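Woltora Dish Rack, White with Wood Handles
Item 736

The Woltora rack is a rectangular countertop dish rack made for small and shared kitchens. The sides and base are formed from thin white metal rods, and a light wooden handle is fitted at each end so that the rack may be lifted and moved when the counter is needed.

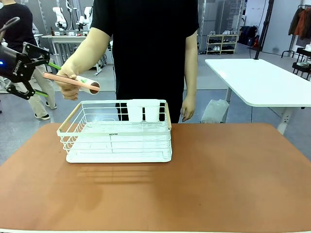 Dish rack in white, with drip tray and two utensil cups.

The two plastic cups stand side by side at the back of the rack and may be taken out for washing. The drip tray should be emptied after each use and wiped with a soft cloth. Abrasive pads are not recommended.

Capacity: 15 dinner plates
Finish: white
Replacement utensil cups: item 945
Replacement drip tray: item 137

Orders are shipped from the Mollmont warehouse. Items may also be collected from the Blackwood showroom, which is closed on Sunday.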